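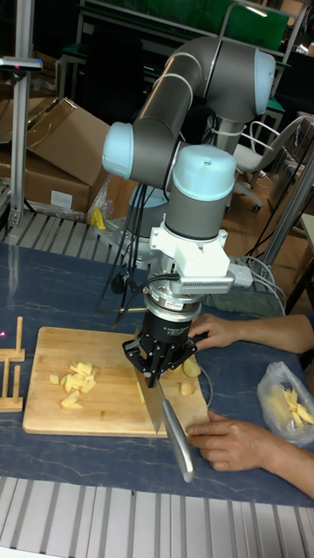

The Names on the North Slope

A retired surveyor in Kivard set out to find one veteran's grave. He is still working his way up the hill.
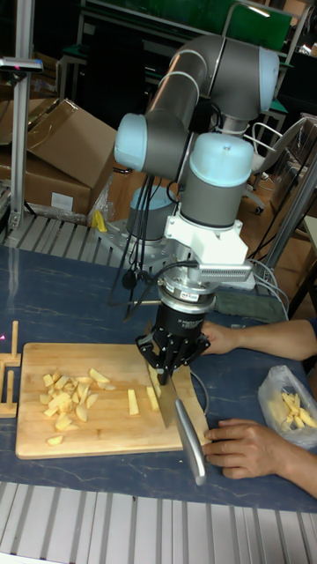

By Chinyere Oyelaran
Contributing Writer

Harish Venkataraman gets to the Prorkley Road cemetery at 6:30 most mornings in summer, before the stone warms up. He parks by the lower gate and carries his gear in two trips: water first, then brushes, a kneeling pad and a clipboard in a plastic sleeve.

He started with a favor. A former coworker, Osaze Aliyu, had moved out of state and wanted a picture of his great-uncle's headstone. The great-uncle had served in a supply company in Korea and was buried in Kivard in the 1960s. Venkataraman figured it would take an hour. He walked the north slope for two afternoons and didn't find it.

"The office had a card for him and the card had a row number," he says. "The row numbers had been changed at some point and the cards hadn't."

He eventually found the marker under three inches of sod, face up and in good shape. He cleaned it, took the picture and sent it off. Then he asked the office how many other veterans were supposed to be on the slope. They gave him a shoebox of cards. There were 413.

That was four years ago. Since then he has matched all but 34 of the cards to a stone. He surveyed roads for most of his working life and went at the hill the same way, setting stakes at the corners and measuring in from the fence. The map he drew now hangs in the cemetery office, and the staff use it when families call.

Cleaning is slower. He uses plain water and a soft brush on nearly everything, and a mild soap where there is lichen. He won't use bleach, and he doesn't repaint lettering. Leaning stones are left for the cemetery crew, who have a tripod hoist and know how to set a base.

The part he didn't plan on was the mail. After a short item ran in the Kivard library newsletter, people began sending him things: discharge papers, a wedding picture, a page from a ship's cookbook. He has 300 letters now, sorted by row in a filing cabinet in his spare bedroom. Some ask for help finding a stone. Many just tell him who the person was.

He answers all of them by hand, usually after supper. He reads a few out loud at the cemetery in November, when families come up the slope with folding chairs. 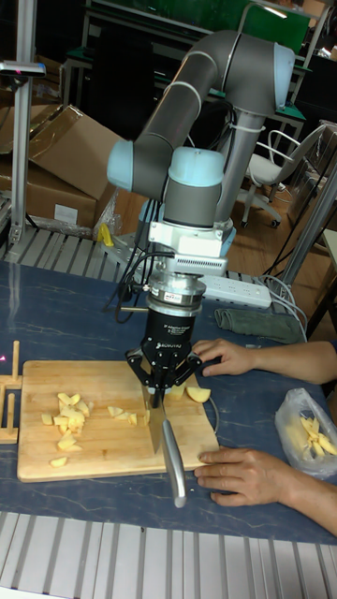 Hằng Lục says she had driven past the cemetery for years without knowing her grandfather-in-law was in it. The family believed he had been buried near the coast. Venkataraman wrote to her husband after matching a card to a stone with the first name misspelled, and the couple went up the next weekend. "We brought the kids and they wanted to know what he did in the Navy," she says. "We had to go home and look it up."

The misspelled stone will be replaced. The paperwork took most of a year.

As for the remaining cards, Venkataraman thinks a good number belong to the strip along the old fence, where the ground has slumped. He plans to probe it in October, once the grass is down. The cemetery has told him he can have the lower gate key through the winter.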